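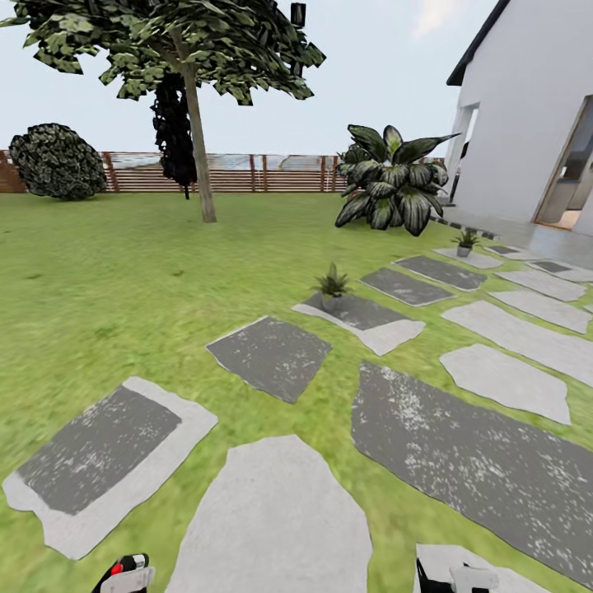
Sim-to-real working group, notes 11/30/19

Notes typed during the meeting, fix anything I got wrong in the shared copy. Action items at the bottom.

1. Last minutes
Approved, no changes. The open item on the sim license carries over again.

2. Garden results (Farkar)
Main item today. Policy trained only in the Farkar garden, tested in the same garden with new start poses. Task is go to a named target and stop with the grippers over it. Targets are stepping stones, the two potted plants, the patio.

Trained on 2000 episodes, evaluated on 999. Should have been an even number, one run crashed on load and was dropped. Agreed to say so in the write up and not rerun just to get a round figure.

Patio is easy. Potted plants fine. Stones are where it goes wrong. "The dark stone" is a bad instruction when the path has several, and plenty of the slabs have a dark center with a pale rim, so is that a dark stone or a light one? Annotators didn't agree either. So part of what we are calling policy error is label error. Long discussion, no split of the two yet.

Question about whether the policy uses the stones at all or just learned where the house is. Test proposed: mirror the garden so house and patio come up on the left, leave everything else alone. Cheap to do. Agreed this goes before any new training.

Also asked: the grass. It is very smooth and a bit blurry, hardly any texture except the faint darker patches. Worry is the policy gets the stone edges for free. Real lawn has longer grass over the edges. Two views on this. One, put in better grass now. Two, leave it, finish the ablations, change one thing at a time. Went with two, not unanimous.

3. Gripper visibility
Only the fingertips show at the bottom of the view. Ablation with fingertips masked out is done, 25 seeds. Success on the near stones drops, far targets about the same as before. Reading for now is that the policy uses the tips as a ruler for the close stuff. Objection raised that the mask also hides a bit of the nearest stones, so the two effects are mixed together. Fair. Redo it with the tips removed from the render and no mask.

Side point, the red accent on the left gripper. Could be acting as a left/right cue. Add one run with it recolored white. Low priority.

4. Second scene (Skodance)
Skodance courtyard not ready. Collision meshes are off on the steps, robot sinks in. Was promised for June, obviously missed. Option to drop it and randomize Farkar instead (stone order, plant positions, sky). Some felt reviewers will want two scenes no matter what. Left open, decide next meeting.

5. Baseline comparison
Ejigu planner runs end to end now. It gets the true map so it isnt a fair fight, needs to be stated clearly in the table caption. Wandico logging was writing the stop event one step late, which made our stopping distances look worse then they are. Patched. All tables made before the patch are to be regenerated, do not paste from the old slides.

6. Compute
20 jobs max at once on the shared queue until further notice. Mirror test goes first, then gripper removal, then recolor.

7. AOB
Paper title, no decision. Stop calling the stones "tiles" in the code and "slabs" in the text, pick one. Stones.

Actions
- build mirrored Farkar garden, sanity check renders before queueing
- relabel stone targets, two annotators each, add a "mixed" option for dark center / pale rim
- rerender with fingertips removed, repeat ablation, same seeds
- regenerate tables w/ patched Wandico logs
- fix step meshes in Skodance or report back that its not worth it
- chase license

Next meeting same room, time to be confirmed by email.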